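Bident发布操作仿真评测工具Folier新版 同一策略可在多套场景中逐帧复查

2019年11月3日

机器人软件公司Bident今天发布了桌面操作仿真评测工具Folier的新版本。新版重写了任务回放模块,把感知、规划和控制三部分的日志放到同一条时间轴上,并随安装包附带700个预设桌面场景。已有授权的用户可以直接升级,旧版场景文件需要用随附的转换脚本处理一次。

Folier用于在实体机械臂上机之前检验抓取和放置程序。用户把自己的策略接入仿真环境,由软件布置桌面、物体和灯光,运行任务,再给出每一次运行的结果和过程记录。Bident在7月向部分用户开放了测试版,当时只支持单一视角输入,任务失败后也只能看到一个错误代码。

据Bident的发布说明,测试期间收到最多的意见集中在失败原因的归类上。旧版把“没有抓到”“抓到后滑落”和“规划超时”统统记为任务未完成,用户要自己翻日志才能分清。新版把任务拆成接近、闭合、抬起、移动、放下和撤离几个阶段,每个阶段单独判定,并记录判定时末端执行器的位姿、两指开度和接触状态。

“很多用户告诉我们,总成功率对改程序的帮助有限,他们想知道手臂停在哪一步。”Bident在发布说明中写道。

位于同一园区的Kulkarni实验室是测试用户之一。该实验室用测试版检查一套取放程序,任务是处理餐桌上常见的水果、盘子、杯子和纸盒。实验室在提交给Bident的测试报告中列出707次运行,其中有相当一部分失败发生在盘沿附近:规划器把盘子当作一个实心圆盘处理,没有考虑中间凹下去的部分,手指下探的高度因此偏高。报告称,把盘子的碰撞模型换成带凹面的网格之后,这类失败明显减少,但规划时间变长。

Bident为此在新版中加入了碰撞模型对照功能。同一物体可以同时挂载简化模型和精细模型,用户在回放时切换,查看两种模型下规划路径的差别。精细模型默认只在末端执行器接近物体时启用,启用距离可以在配置文件中修改。

感知部分的改动主要有两处。一是支持多路视角同步输入,全景视角与近距离视角的画面按同一时间戳对齐,策略可以选用其中一路或同时读取。二是增加了反光桌面和深色物体的材质组合。Kulkarni实验室的报告提到,上过漆的桌面会产生大片高光,深色水果放在白色盘子上时,分割结果有时会把阴影算进物体轮廓,估计出的中心点随之偏移。新版在回放界面里可以叠加显示估计轮廓与仿真真值轮廓,两者的偏差按帧给出曲线。

场景生成方面,用户可以固定一部分物体,只改变其余物体的种类和位置。以餐桌类场景为例,盘子、纸盒和金属杯可以保持不动,桌子后部的水果和杯子则逐次增减,用来观察周围物体变多时规划路径是否改变。Bident表示,测试用户此前多用自己写的脚本完成这一步,脚本之间格式不一,别人很难重复同样的布置。新版把这类设置写入一个文本文件,连同随机种子一起保存,换一台电脑也可以还原。

物体库同步扩充到815件,包括水果、餐具、包装盒和小型工具。每件物体附有质量、摩擦系数和质心位置。Bident提醒用户,水果类物体在仿真中按刚体处理,不会因为夹持而变形,涉及夹持力的结论仍需在实物上验证。

控制接口的频率上限也有所提高。在默认设置下,策略以60赫兹接收状态并发出指令,用户可以自行下调,用来模拟计算资源有限的控制器。软件会在时间轴上标出每一次指令晚到的情况。晚到时,仿真中的手臂按照上一条指令继续运动,也可以设置为就地保持,两种处理方式会写入结果文件的开头。

新版还提供了与Clevara的连接组件。Clevara是Bident面向多机协作团队推出的任务管理平台,可以把一批评测任务分配到多台电脑上,运行完后汇总到同一张表中。没有使用Clevara的用户可以照常在本地运行,功能上的区别在于本地版不提供多人批注。批注功能允许团队成员在某一帧上留言,留言随回放文件一起导出。

在规划方面,Folier本身不提供规划器,只规定输入和输出的格式。安装包内附有两个示例,一个在关节空间中采样,一个在末端直线下降的基础上做避碰修正。Bident说明这两个示例供用户检查接口是否连通,不宜作为比较的基准。此前有测试用户把示例规划器的结果写进对比表,Bident已在文档首页加上了提示。

已知问题同样列在发布说明中。薄边物体叠放时,接触求解偶尔会出现抖动,表现为盘子在无外力的情况下缓慢转动;近距离视角在贴近桌面时,画面底部可能出现模糊和拖影;在部分显卡上,开启高光反射后回放速度会下降。前两项计划在下一个维护版本中处理,第三项暂时可以通过关闭反射来回避,关闭与否会影响感知部分的评测结果,结果文件中会注明。

授权方式没有变化。高校和非营利机构可以申请免费的研究授权,申请时需填写用途和预计安装的电脑数量。企业用户按席位付费,已付费的用户在授权期内升级不另收费。研究授权不包括Clevara连接组件,需要试用的实验室可以单独提出申请。

Kulkarni实验室表示,将继续用新版重跑此前的取放任务,并整理出一套餐桌类场景的配置文件供其他用户下载,内容包括物体清单、初始位置和阶段判定的阈值。Bident称,用户提交的配置文件经过格式检查后会收入公共目录,文件的署名和使用条款由提交者自行填写。

新版安装包、场景转换脚本和更新后的接口文档可在Bident用户页面下载,旧版文档保留在同一页面的存档栏目中。

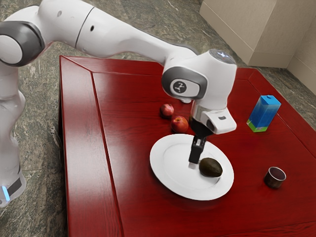
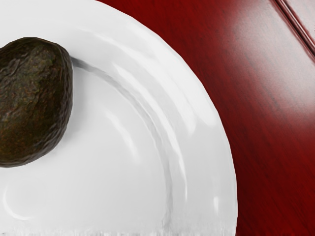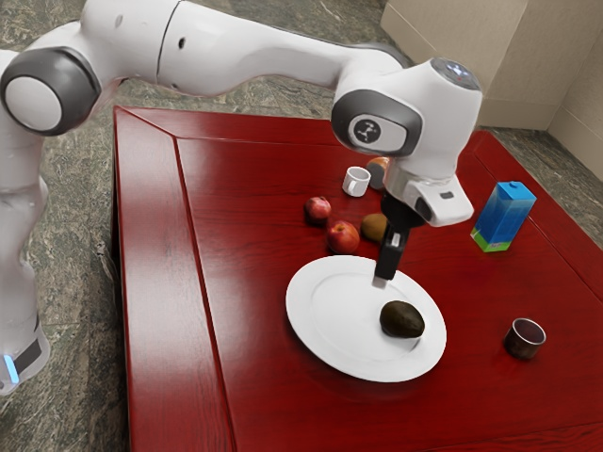 餐桌类仿真场景的渲染画面,三张图中白色盘子上均有一个牛油果。第一、三张为机械臂夹爪位于盘子上方,桌上摆放的物品有所不同;第二张为盘子与牛油果的近景。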